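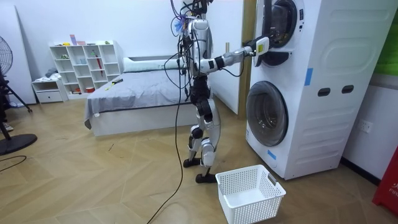

洗衣间里的新同事

文／Rakiya Iyamu

我第一次去 Givunholm 公寓，是2020年8月10日，上午。前台的姑娘给了我一双鞋套，说洗衣样板间在走廊尽头，请我走路小心地上的线。

Givunholm 是一家长住型公寓，有80间房，客人一般住几个星期到几个月。每间房都有床、书架和洗衣机，可是很多客人不愿意自己洗衣服，所以公寓一直提供代洗服务。做这件事的人不是公寓的员工，她们属于一家叫 Sotent 的家政公司。Sotent 派了五个人在这里，四个人做客房，一个人专门管衣物。管衣物的人姓黄，大家叫她黄姐。

我写过几年关于工厂的报道，见过焊接机器人，见过搬箱子的小车。那些机器都在黄线里面工作，人在黄线外面。家里的房间没有黄线。一个机器人站在床和洗衣机中间的时候，我发现自己不知道应该站在哪里。

这个项目叫 Kellier，由 Sotent 和几位工程师一起做，目标写在墙外的一张纸上，很简单：开门，取衣，放篮，关门。一共四个动作。黄姐做完这四个动作需要多长时间，她自己从来没有想过。工程师用秒表量过，告诉了她，她听完觉得有一点不好意思，因为以前没有人量过她。

“他们问我，你开门的时候用哪只手？我答不出来。”黄姐说，“我只好走过去开一次，才知道是右手。”

一双手的经验怎么变成文件

项目开始以后，黄姐的工作多了一项内容：讲解。每天上午她先做完自己的活，然后坐在工程师旁边，把她知道的事情一件一件说出来。比如取衣服之前，手要先伸进去摸一圈，因为小袜子喜欢贴在滚筒上面；比如毛巾和衬衫缠在一起的时候，要找到最松的那一头，慢慢转，不能直接拉；比如门边的那圈橡胶垫，衣服最容易卡在那里。

负责记录的工程师姓 Pesonen，说话很慢，中文比我好。他给我看他的记录本，上面每一条都有编号，每一条后面有一个小格，写“能”、“不能”或者“还不知道”。写“还不知道”的最多。

“我们以前以为最难的是走路。”Pesonen 说，“现在我觉得，走路是大家最喜欢看的部分，可是黄姐每天的困难都在洗衣机的门口。”

他说的困难，我后来自己也看到了。衣服没有固定的形状。一个杯子今天是杯子，明天还是同样的杯子；一件衣服每次从洗衣机里出来，样子都不一样。人看到一团布，会猜哪里是袖子，哪里是领子，猜错了就再猜。让机器也学会猜，还要让它在猜错的时候停下来，这是 Kellier 项目里花时间最多的一部分。

还有门。公寓用的是双筒洗衣机，上面一个大筒，下面一个小筒，两扇圆门上下排列。上面的门往左边打开，下面的筒平时洗内衣和婴儿的衣服。黄姐个子不高，开上面的门没有问题，开下面的门就要弯腰。她的腰从去年冬天开始疼。她对机器人最早的期待是很具体的：请它先学会开下面那扇。

可是工程师先选了上面那扇。理由也很具体，他们的机器弯腰比黄姐更困难。

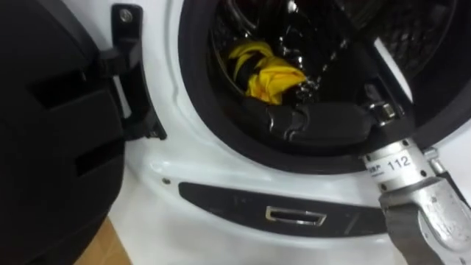

在洗衣这个行业，最怕的东西是硬的小零件。硬币、钥匙、发夹、皮带扣，哪一样都可能划伤滚筒，也可能划伤别的衣服，最后变成一张投诉单。Sotent 的赔偿规定是先由公司付，再看当班的人有没有检查，所以黄姐对金属非常敏感，她说自己的耳朵能听出滚筒里面有没有扣子。做试验的时候，筒里那团皱在一起的黄布，她觉得没有什么可说，她注意的是前面搭在橡胶垫上的那件黑色的东西，因为它的右端有一个银色的小金属扣，夹爪正好靠近那里。她马上问 Pesonen：它夹到扣子怎么办？会不会以为扣子就是衣服？Pesonen 把这个问题写进了记录本，编上号，后面的小格暂时空着。

我很喜欢这个细节。在工厂里，工人对新机器提问题，常常要经过班长、车间主任，最后到达工程师那里的时候，问题已经变成了一个数字。在这个房间里，两个人的椅子挨着，问题不需要走很远的路。

当然，椅子挨着，工资并不一样。这件事黄姐没有主动说，是我问的。她参加讲解的时间，Sotent 按照普通工时付钱，后来经过她的要求，每天上午加了一份“培训津贴”。她用了“培训”这个词，然后自己纠正：“他们说是培训我，我说是我培训它。”公司最后在表格里写的是“协助培训”，双方都可以接受。

四个做客房的人怎么看

另外四位同事对这件事的态度，没有我来之前想得那么紧张，也没有公司宣传材料里写得那么高兴。

年纪最小的一位觉得有意思，休息的时候就来门口看。她告诉我，第一次看的时候她很想帮忙，看见夹爪停在门边，她的手也跟着动。工程师请她不要进去，她就站在门口替它着急。她说看机器人开门，很像看她的小侄子系鞋带。

有一位不愿意来看。她以前在纺织厂工作，那家厂换了自动设备以后，一条线上的人少了一大半。她没有被裁，是自己走的，因为留下来的人变成了看机器的人，整天不说话。“我喜欢干活的时候有人说话。”她说。她不认为公寓会变成那样，但是她也不想提前去认识那台机器。

还有两位最关心的是排班。公寓的代洗服务现在只到下午，因为黄姐要下班。如果以后机器人能在晚上取衣服，那么早上就会有很多洗好的衣服等着人去叠。叠衣服在 Kellier 的四个动作里面没有，也就是说，还是人来叠。她们算了一下，觉得早班会更重，晚班会更轻，而早班的钱和晚班的钱现在是一样的。

我把这个问题带给了 Sotent 的区域负责人。她回答得很诚恳，说公司还没有算到这一步。她请我下个季度再来问。

我认为这是采访里最重要的一句话。自动化改变一份工作的时候，常常先改变它的前后顺序和时间，然后才改变人数。取衣服的动作交给机器，叠衣服的动作就会堆到另外一个时间，堆到另外一个人的手上。这种变化很小，报告里不容易看见，可是每天早上上班的人会第一个知道。
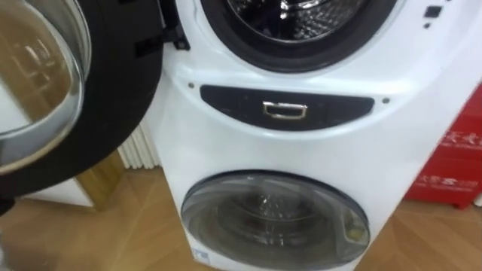 为了一台洗衣机，要改变多少东西

黄姐记得，工程师刚来的那个星期，先在房间里看了两天，什么也没有做。他们看门往哪边开，看把手有多深，看地板滑不滑，也看篮子应该放在什么地方。黄姐放篮子从来是用脚推过去的，推到哪里算哪里。现在不行。篮子要放在机器前面的地上，位置差一点，后面的动作就要重新计算。

“它比我婆婆还讲究。”黄姐说。

我问 Pesonen，为什么不专门设计一台机器人容易用的洗衣机，门自己打开，衣服自己出来。他说当然可以，有的公司正在想这个办法。但是 Sotent 服务的公寓有很多家，洗衣机是房东买的，什么牌子都有，没有人会因为一个家政公司的项目把它们全部换掉。所以只能让机器去适应人的房间。人的房间里有床，有书架，有电扇，有门框，这些东西都不会为它让路。

我在洗衣机前面蹲下来看了一会儿。上面的门完全打开的时候，占的地方比我想的大得多，一个人站在左边，就会挡住。两扇门中间有一块弯弯的黑色面板，中间的小把手是银色的，反光。Pesonen 说反光对机器的眼睛是一件麻烦的事，早上的光和下午的光又不一样。黄姐听见了，建议拉上窗帘。后来窗帘的问题也写进了本子。

这样的建议，黄姐一共提了多少，没有统计。我翻过的那几页里，差不多每页都有她的话，有的后面写了一个“黄”字。我问 Pesonen，如果将来 Kellier 变成产品，这个“黄”字会出现在什么地方。他想了一会儿，说在他的本子里。

黄姐本人对署名没有兴趣。她更想知道的是，如果机器把客人的衣服弄坏了，算谁当班。这个问题在公寓开会的时候讨论过一次，公寓说应该算 Sotent，Sotent 说试验期间不洗客人的衣服，所以不会发生。黄姐说，试验期总有一天会结束。

我完全同意她。我在工厂里也听过这种问题，一台机器停了，维修的人说是操作的问题，操作的人说是维修的问题，最后写检查的是站得最近的人。在公寓里，站得最近的人就是黄姐。她希望有一张纸，写清楚几点到几点是谁负责，机器自己做的时候是谁负责，她在旁边看的时候又是谁负责。她说得很清楚：“看和做是两种工作，要分开写。”

现在她每天上午有一段时间是在“看”。她坐着，腰舒服了一些，可是她说看比做累。自己做的时候可以想别的事情，想晚饭，想孩子的作业；看机器做的时候什么都不能想，要一直等它的下一步。有一次她等了很久，忍不住站起来，走到门口又坐回去。
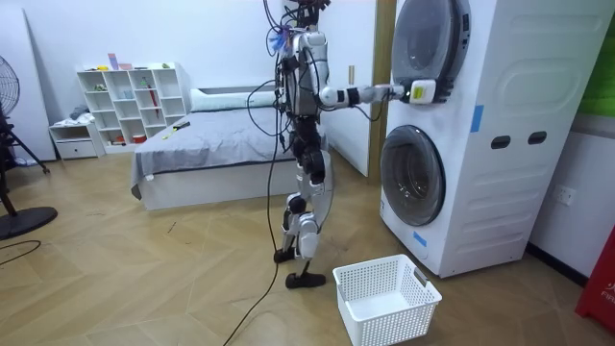
我也坐在她旁边看过。夹爪贴在上面那扇圆门的左边，脚边是空的洗衣篮，一根黑色的长线从机器人身上垂下来，一直拖在地板上。我不懂技术，只能看到这些。黄姐看到的比我多，她小声告诉我，手的位置偏高了，如果是她，会再往下一点，那样用力比较省。她没有大声说，因为工程师正在看屏幕，她想等他们看完。

等待的时候她跟我讲了她刚做这一行的事。那时候还没有人教，第一天师傅只说了一句“白的和白的一起”，剩下的都是她自己洗坏几件衣服以后明白的。有一件羊毛衫，缩得只能给孩子穿，她赔了钱，把羊毛衫带回家，她的女儿真的穿了两个冬天。她说机器人也应该洗坏几件。Pesonen 听见了，笑着说，预算里没有羊毛衫。

离开之前，我又去见了那位不愿意来看机器的大姐。她正在换床单，一只手拉住一个角，另一只手把床垫抬起来，同时还在回答我的问题。我问她，如果公司请她也去做讲解，把铺床的方法讲给工程师听，她去不去。她说要看给多少津贴，还要看能不能带一个同事一起去，两个人讲，有话说。

Sotent 的计划是秋天以前把四个动作连起来做完，然后决定要不要在第二家公寓试验。黄姐已经知道这件事，她向公司要了三样东西：写清楚责任的那张纸，早班的补贴，还有一把高一点的椅子。椅子已经送到了，放在样板间的门外。另外两样，负责人说还在讨论。

我答应下个季度再去一次。黄姐让我把带扣子的皮带也带一条去，旧的就可以，她想看看那个编了号的问题，小格里写的是什么。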